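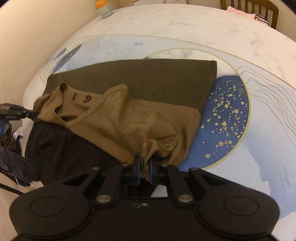
Tan knit sweater with the toggle buttons, going through the bedroom sort.

Projects > Hollivwood Clothing Room > Reports to funder

Progress report, Hollivwood Clothing Room
To: Berenice Ocampo, Hervieu Fund
From: Anong Kaewmanee
14 July 2025

Berenice, writing this between loads so excuse the short lines. Full budget sheet comes separately from Jacinto.

Where we are

652 pieces sorted since the start of the grant. Target for the whole period was 400, so we're past it. Mostly sweaters, pants, kids' jackets. More knitwear than we planned for. People clear out winter things when it gets hot, should have seen that coming.

32 households signed up for the December handout. Sign-up still open. Zutville side has been slow, Bollen side quick. Eilidh is going door to door in Zutville next and will leave flyers at the laundromat.

How the sorting works now

Changed since the last report. We used to do everything in the front room on the folding table. Too small, piles slid into each other. Now we sort on the bed in the back bedroom. Flat, good light, you can walk up to it. Spread stays on, clean clothes only go on it, anything doubtful goes to the wash first.

Order is: dark things down first, folded flat. Knits on top, one at a time. Check cuffs, neck, buttons. Then fold or set aside for mending. Anything with a cord or drawstring gets the cord checked too, we had one pull right out in a kid's hands last winter and don't want that again. Pink and light colors kept off the bed until the darks are done, the chair is fine for those.

Folding

Slower than expected. T-shirts are nothing. Thick knits with a hood or a wide neck are the problem, they bunch up and won't hold a square. Wenceslao's way: lay it face down, sleeves in, hood down onto the back, then thirds. Works on most. Toggle buttons need to end up inside the fold or they snag the next thing in the stack. We lost a good cardigan to a snag in the first weeks.

Chunky sweaters go to shelves now, no more hangers. Shoulders were stretching.

Mending

Pile is bigger than I'd like. Mostly missing buttons and seams under the arm. Two people mending, Eilidh and me, and Eilidh has the flyers to do as well. Would like to move a little money from the printing line to thread, buttons and a decent pair of shears. Small amount, Jacinto has it on his sheet. Please say yes or no by email, dont need a call.

Storage

Bins came. Lids for half of them didnt. Supplier says they are on the way. Until then we are laying old pillowcases over the top, fine for dust but you can't stack on them. So the hall is full. Landlord has been patient.

Cedar blocks in with all the wool and anything that might be wool. When the tag is cut out we treat it as wool and wash cold.

What didn't go well

- Size labels. First batch of stickers left glue on dark fabric. Switched to paper tags on safety pins. Had to redo a lot of the early stacks.
- Washer was down 2 weeks. Used the laundromat, receipts attached to the sheet.
- Shoes. We said we would take shoes. We don't have the room for shoes. Asking to drop this from the plan.

Next

Finish the adult knits. Kids' jackets by size after that. Move finished bins out of the hall once the lids get here. Wenceslao to draw up the layout for the handout, last year the line went through the coat racks and people couldn't get past each other.

Still need from you: OK on the printing money, OK on dropping shoes, and the new logo file for the flyers, the one we have prints blurry.

Anong

Comments (4)

Berenice Ocampo
Thanks Anong. Yes to the thread and shears. Shoes I have to take upstairs but I don't expect trouble. Logo file sent to Eilidh.

Jacinto Cárdenas
Sheet is up. Laundromat receipts are on the second tab, one is faded but the total is readable.

Eilidh Gourlay
Got the logo, thank you. Can somebody bring the big button tin back to the bedroom? Need browns.

Wenceslao Olvera
Tin is on the hall shelf behind the bins. For the really bulky ones do halves, thirds makes a ball.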